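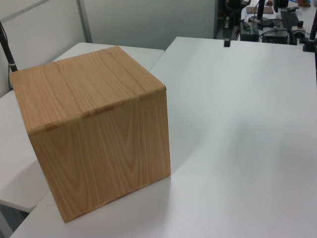 Caring for Veneered Furniture

Residents of Gindel Court are asked to observe the following when cleaning veneered surfaces in their units.

Dust weekly with a soft, dry cloth, following the grain. Marks may be removed with a lightly dampened cloth -- wrung out well -- and the surface dried at once. Ammonia sprays and scouring pads dull the finish and must not be used.

Coasters are required under cups and vases. Keep furniture 76 cm from heaters.

Lifting edges should be reported early to Jasper Groen, Building Services, extension 392. Please do not apply household glue or coloured wax.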